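2020-11-27
Glaze tests, small bowls – notes for me, Emmett and Nkechi

Pulled the last batch off the shelf this morning and I'm so pleased with the green! It came out as a soft mint, smooth all over, and it goes a touch lighter at the inner rim. Exactly what I was after in October and couldn't get. The blue leans periwinkle, more than the test tile did, but I've decided I like it better that way.

Recipe for both is the Hendska base, 200 g dry, sieved twice. Green had 6 g of stain, blue had 7. Dipped for a slow count, wiped the feet, left overnight. Nkechi thinks the blue could stand a thinner coat – will try that on the next two.

Put them out on the brown paper mat by the navy saucepan with the purple handle, to see how the colors sit with cookware. Really nice together! The blue picks up the lavender in the handle.

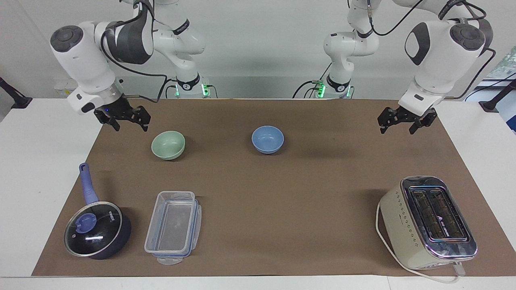
Does the green need a second dip?
One dip is plenty if the bucket has been stirred right before, and a second one tends to pool in the bottom.

Still to do: weigh out more blue, relabel the Hendska tub, ask Ayodele for the small sieve back. Shelf 71 is free for the next batch.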